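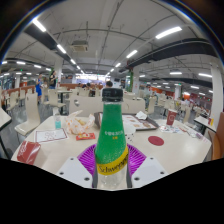 A green bottle of Schweppes with a yellow label.

Flying Ustora Air: the questions I get most

I've been flying the Ustora to Milau route for years, mostly for work, and my inbox fills up every time the schedule changes. So I put the answers in one place. I don't work for the airline, I just sit on its planes a lot!

How long is the flight?

It's 762 miles, and the timetable gives it a little over two hours. Going west in February I've had it take longer, thanks to the headwind. Coming back you often land early and then sit waiting for a gate.

What kind of plane is it?

A small jet, two seats on each side of the aisle. If you're tall, ask for row seven. It's the exit row, the legroom is great, and they don't charge extra for it (yet). You do have to put everything overhead for takeoff and landing, even a little purse.

Can I bring a regular carry-on?

Yes, but the bins are shallow. Most roller bags get a tag at the door of the plane and go in the hold, and you pick them up on the jet bridge when you land. Take your medicine and your charger out first — I've forgotten both.

Is there anything to eat?

A drink and a bag of pretzels. The morning flight sometimes has a muffin. If you have a connection at Dalisay, eat there, upstairs past security, where the soup place opens at 5 a.m.

What happens if I miss my connection at Dalisay?

If both flights are on one ticket, the airline rebooks you on the next one with an open seat. Go to the desk near gate 16 and get in the app at the same time, whichever gets you an answer first. If you bought two separate tickets, you're on your own, and a walk-up fare can run you $400. I learned that one the expensive way.

Do they still fly to Jundley?

Only in summer. The runway at Jundley is short, so on hot afternoons they may hold back a few seats to keep the weight down. Book the early departure if you can. I've never been asked to give up my seat on that one, but I have twice on the 3 p.m.

Can I pick my seat ahead of time?

On the regular fare, yes, for free. On the cheapest fare they assign it at check-in, and you'll probably get the back. The engines are back there too, so bring earplugs.

Is it okay for a nervous flier?

I think so, and I used to be one! Sit over the wing, where the bumps feel smaller, and tell the crew when you board. They've always been kind about it. The descent into Milau comes in over the ridge and it can get choppy for a few minutes, so keep your belt snug and finish your drink early.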